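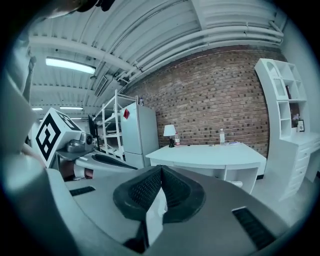 A few weeks with the grippers
Posted 25 Sep 2023 by Gemma Serra

Hi again! A lot of you wrote after my July post asking what the work looks like day to day now that we've moved over to the gripper side of things at Tekico, so I've put together a small gallery. Small because I'm bad at choosing, and because Cosimo vetoed anything with his face in it.

Quick catch-up for anyone new. I used to pack orders at our Haverford building, six years of tape guns and sore wrists. When the packing line there got automated, some of us were offered a move to the team that records hand movements for training robots. You hold a gripper in each hand and do ordinary room stuff with them, over and over, and the recordings go to the software people in Dernden. Adaeze Ekpo and I said yes the same afternoon. Rainer Schmieder took a lot more convincing (his words: "I'm going to teach the thing that wants my chair"), and he still brings it up at lunch.

So has it changed things? Yes, and in odd ways. I walk a lot less than I did on the packing floor, but my forearms got a surprise the first week. We swap out after 4 recordings now, which was Adaeze's idea, and it has made the afternoons so much easier. The pay is a little better and the hours are the same. I do miss the radio, though!

The funny part is how picky I've become about my own hands. You can't grab anything the way you normally would, you have to think about where both sides are going to touch it, and then I go home and catch myself picking up the salt shaker like it's a test. My sister thinks it's hilarious.

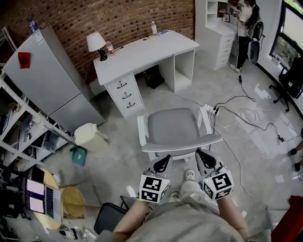

Both grippers up, gray chair straight ahead, and the lamp desk behind it against the brick.

I like this view because it's pretty much what my workday looks like from the inside. People picture a lab, but it's desks, a fridge, a trash bin, cords on the floor (watch your feet, Rainer), and somebody busy at the next desk over. Manuela Lo Presti keeps the running tally on the whiteboard in the hall, and we passed 3,210 recordings last week, 800 of them on chairs and desks. I never want to see another chair. Ask me again after vacation.

Next up is kitchen stuff, which Adaeze has been lobbying for since day one. I'll post more pictures once we get going, and if you're on the Haverford crew and thinking about switching over, message me and I'll tell you the good and the bad.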